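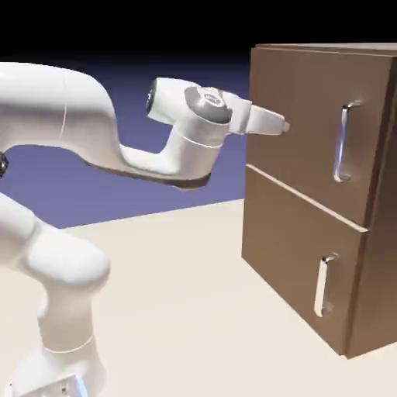

Drawer task in simulation: arm at approach, gripper closed, both drawers shut.

Demitz Drawer-Pull Package for white six-axis arms and similar
Sold by Skusmont
14 comments | 31 shares

Read this before you order. The Drawer-Pull Package is still on sale and we still think it's worth having for the right shop, but the October fault changed our minds about what it should be trusted with, and the old version of this page made promises we wouldn't make now.

What you get

The package is a trained motion policy that opens and closes cabinet drawers, a simulator scene to test it in, and a settings file for your arm. No hardware is included. You supply the arm, the gripper, the cabinet and a proper emergency stop. The scene has a two-drawer cabinet with upright bar handles, one per drawer. If your furniture has knobs, cup pulls or a lip under the drawer front, you are outside what this was trained on and we can't tell you how it will behave. Demitz says it "adapts to most common handles." We tried it on cup pulls and it did not.

What went wrong

A customer's test cell at Clurnham was running the upper-drawer routine on a real arm. The policy is supposed to come up to the handle, open the fingers, close on the bar and pull. On the run that failed, the open command was sent and the fingers stayed shut. The policy carried on with the approach anyway. It pushed closed fingertips into the drawer front beside the handle, and when the drawer didn't move it pushed harder.

The force limit should have stopped it. It was set to 400 newtons in the settings file we shipped. The value Demitz intended for this routine was 200. At the lower limit the arm would have stopped on contact with a dent in the drawer. At the higher one it split the drawer front and shoved the cabinet back against the cell guard. No one was inside the guard. We'd like to say that was down to the package, but it was down to the customer having a guard.

Onni Kettunen, who handles returns for us, went through the logs and found two separate faults. The first was the wrong number in the file. That was our error, made when we copied settings over from a heavier arm. The second belongs to the software: the policy never checked whether the gripper had opened. It took the command as proof that the thing had been done.

Why the simulator missed it

The simulated gripper always obeys. If you tell it to open, it opens. The test report that came with the first release was full of clean runs, and every one of them was made under that condition. There was no run with a stuck finger, a late reply from the gripper or a dropped message. The simulated cabinet also sits on a smooth, level floor with nothing near it, and few real ones do.

Wycliffe Mugo reran the routine in the simulator with the open command blocked. It took him one afternoon to set up. The arm came in toward the upper drawer with its fingers together and kept going, same as it had at Clurnham. On a still picture of the approach you can't tell a run that is about to open its fingers from one that isn't, so don't rely on watching the screen. Watch the gripper feedback value.

What has changed

The current release is version 7. It reads the finger position before the last part of the approach and stops if the reading doesn't match the command. The force limit in the settings file is now 200 and the file will not load if the arm model doesn't match. Blocked-gripper and delayed-reply runs have been added to the test set.

What hasn't changed: the check depends on your gripper reporting its position truthfully. Some cheaper grippers simply echo back the last command they were sent. With one of those, the new check does nothing at all. The Manninen two-finger gripper reports a measured position and is the only one we have tested with this release. Demitz lists others as compatible. We have asked what compatible means and are waiting.

If you have an older release

Stop using it on real hardware. Version 6 has the same missing check, whatever its release note says about "improved grasp confidence." Open your settings file, find the force limit and write down what it says before you update, as we want to know how many copies of the wrong file are out there. Updates are free. We will also pay for damaged drawer fronts where our file was the one in use.

Before the first real run

Run with the cabinet empty and the guard closed. Unplug the gripper's data cable and start the routine. The arm should refuse to approach. If it moves toward the cabinet at all, hit the stop and call us. Then plug the cable back in, hold the gripper closed using its own manual mode and try again. Same result expected. Do both tests again after any change of gripper, cable or firmware.

Do not treat the force limit as protection for people. It's there for the furniture, and it has already failed once at that.

Not suitable for: drawers holding glass or chemicals, any cell without a fixed guard, work beside people, cabinets that aren't anchored.

Orders and returns go through the Skusmont parts desk. Please give the arm model, the gripper model and the release number when you write.

14 comments | 31 shares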